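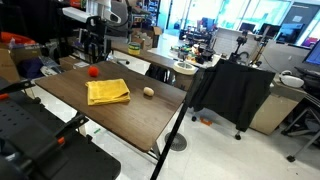
Robot Learning, Handout 6
Learning to handle cloth from demonstrations

Lecturer: Gwilym Dafis
Lab sessions: Rocío Cisternas
Last revised Sep 14, 2021

Read this before the lab session. It covers the second half of lecture 6 and the parts of lecture 5 we ran out of time for. The derivation of the loss is in the lecture slides and is not repeated.

1. The problem

Last week's arm moved rigid blocks. A rigid block has a position and an orientation, so six numbers tell you everything about where it is. A towel has no such short description. Every fold, crease and loose corner is part of its state, and two towels that look the same from above can have their layers in a different order underneath.

There are two usual ways round this. One is to build a model of the cloth, simulate it, and plan with the simulation. The other is to skip the model and learn a direct mapping from camera images to arm motion, using examples recorded while a person drives the arm. We will use the second way. It is called behaviour cloning, and you have met it already in the driving example.

2. What goes in and what comes out

Input at each time step:
- one image from a fixed camera that views the table
- one image from a camera at the wrist
- the joint angles and the gripper opening

Output: the next 21 gripper poses, with a gripper opening for each.

The policy predicts a run of poses at once, carries out the first part of the run, and then predicts again. Students often ask why we don't predict a single step. Try it in exercise 2. A person who is driving the arm pauses before closing on the cloth, and a single-step policy tends to copy the pause and stay in it. With a longer run of poses, the close that follows the pause is part of the same prediction.

3. Why there are two cameras

The table camera shows where the towel is and how it lies relative to other things. Its weakness is that the arm gets in the way during the grasp, and that a layer of towelling is only a few pixels thick from that distance.

The wrist camera has the opposite strengths.

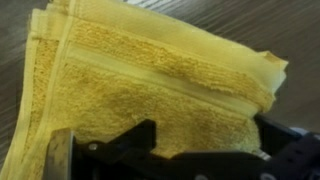 At close range the edges of the stacked layers can be told apart, and so can the flat woven border and the looped pile. The border is a useful cue. It runs parallel to the hem on this sort of towel, so it gives the direction of the edge even when the hem itself is hidden. Terry pile is less helpful. It looks much the same in every direction, and a policy trained on small crops of pile alone does badly at judging which way to pull.

Ragnheiður Riis tested this in her project last November. She trained three policies on the same demonstrations: table camera only, wrist camera only, and both. Each was given 29 trials from a fixed list of starting positions. The policy with both cameras did best. The wrist-only policy grasped well once it was near the towel but often failed to reach it, and the table-only policy reached it and then picked up the wrong number of layers. Her report is in the course folder and you should read section 4 of it.

4. The data

The training set is called Skillwood. It has 1000 demonstrations, recorded by Sadao Sasaki and Preben Damgaard. Some of the recordings have other small objects on the table with the towel. Leave these in. A policy that has only seen a towel by itself can be thrown off by anything else within view.

Failed grasps are marked with a flag in the log. For exercise 1, drop them. For exercise 3 you will need them, so do not delete the files.

5. Known faults of the method

Drift. Small errors take the arm to places that no demonstration covers, and the errors then grow. More data helps, as do recordings in which the driver starts from a poor position and recovers.

Mixed styles. Sadao grasps from the side of the fold and Preben presses down on it from above. Averaging the two gives a motion that does neither. We will come back to this in lecture 7.

Scoring. Loss on held-out demonstrations is a poor guide to how the arm performs. Do not report it as your main result.

6. Exercises

1. Train the two-camera policy for 2000 steps and plot the training loss. Say where you would stop and why.
2. Change the output to a single pose. Run both policies from the same starting positions and describe the difference.
3. Add the failed grasps back with their flag as an extra input. Does it change anything?
4. (Optional) Replace the wrist image with a greyscale copy. Which kinds of grasp suffer most?

Hand in one PDF per pair, with your code as a separate archive. Book arm time with Rocío before you start exercise 2.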